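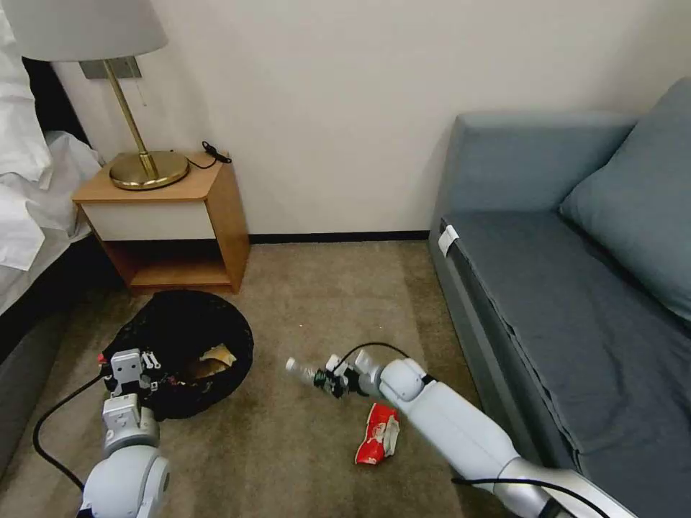 **Mesh trash can in a carpeted bedroom: line it or not?**

I rent a furnished room in Flurnthorpe with wall-to-wall beige carpet. There is a nightstand, a bed and a sofa, and all the trash ends up on the floor between them: water bottles, snack wrappers, balled-up paper. I want something round and black made of mesh to keep by the nightstand. My worry is crumbs and drips going through the holes into the carpet. The lease has a $300 cleaning charge. Do people put a bag in these, or does that defeat the purpose? I also can't decide if bottles should go in with the rest.

*Linnea Lunde, Friday*

---

**Roman**

Line it. A roll of 50 small bags lasts me most of a year. Fold the top over the rim and tie a knot in the slack so it doesn't slide down. Wrappers are the worst for crumbs, so shake them out over the sink first if you can.

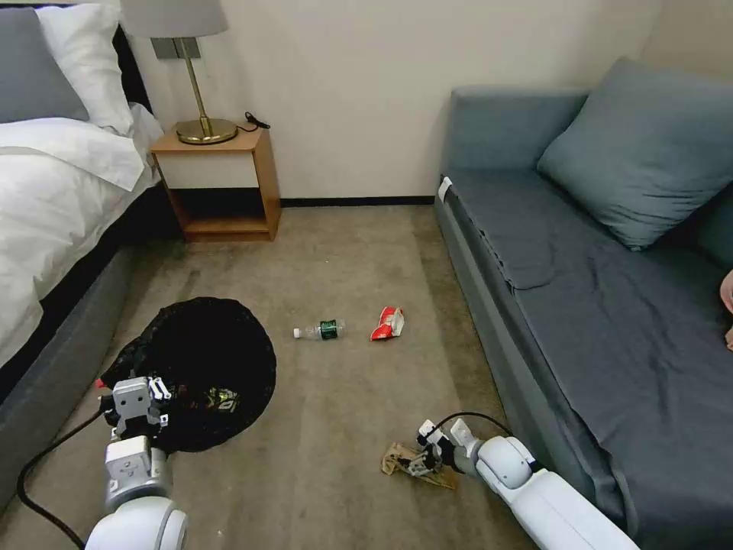 Bottles I would keep separate. They take up most of the space in a small can, and one that isn't quite empty will leak through mesh. Put the cap back on tight and stand them by the door until you go out. Paper is fine loose.

If something does drip, blot it with cold water and a white towel. Don't rub. I did that in March and the spot got bigger.

---

**zarnska456**

just get one with solid sides

---

**Nalanura**

I have the mesh kind with no bag and a plastic plant saucer under it. It catches the crumbs, and I wipe it when I empty the can. You need a saucer 2 inches wider than the base. I wouldn't put food in it, though. For that I walk to the kitchen.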